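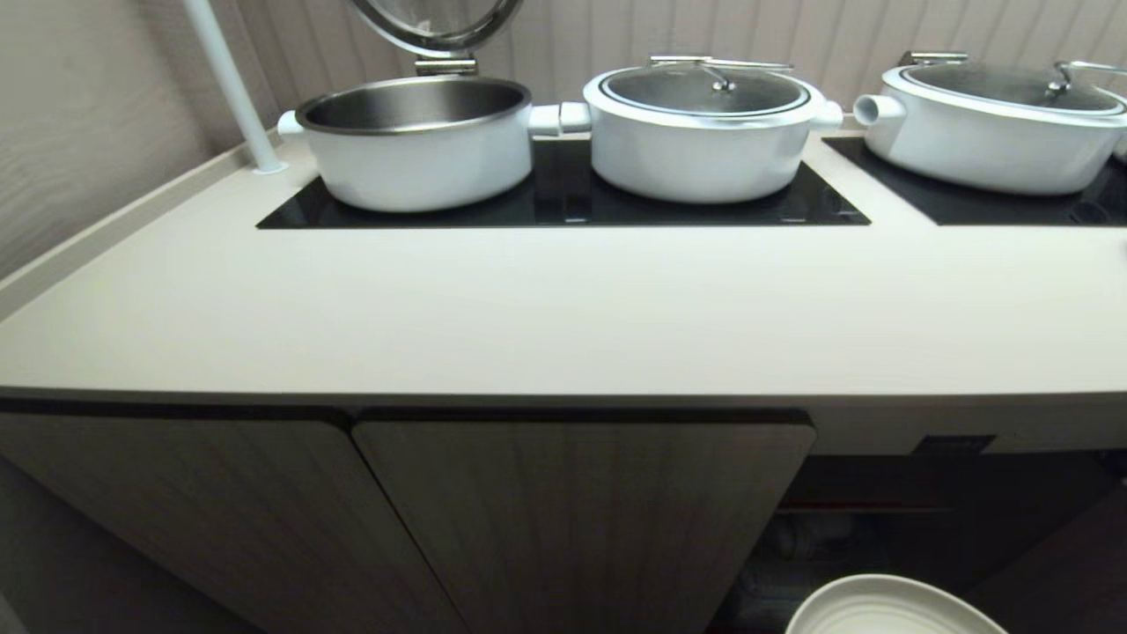 Fig. 1. The hob counter in the Pokham teaching kitchen, with the left-hand pot open.

Lids and Where They Go: a second-year project report
Liis Pētersons
March 15, 2018

1. Why lids
My first proposal was on energy use in shared kitchens. It came back with "too big" written on it, so I looked for something smaller and settled on the lid.

The question was where people put a hot lid when they want to stir. A hinged lid, like the one on the open pot in Fig. 1, answers this by staying attached. A loose one has to go somewhere, and the somewhere is usually the place you were about to put the spoon.

2. Method
I watched 22 cooking sessions in February, each lasting 18 minutes, which is how long the rice took. Cooks used a loose lid in 12 of them and a hinged lid in the rest. I sat on a stool and tried to look like furniture.

3. Results
Loose lids mostly went upside down on the counter. Two went in the sink. One cook held hers throughout, like a shield, and stirred with the wrong hand.

With hinged lids the complaints moved to the wall. Kerslake thought steam would get into the grooves of the panelling, and he now wipes them with a cotton bud. Pirkis disliked reaching past a raised lid for the salt.

4. Limits
Everybody cooked rice. I have no findings on soup.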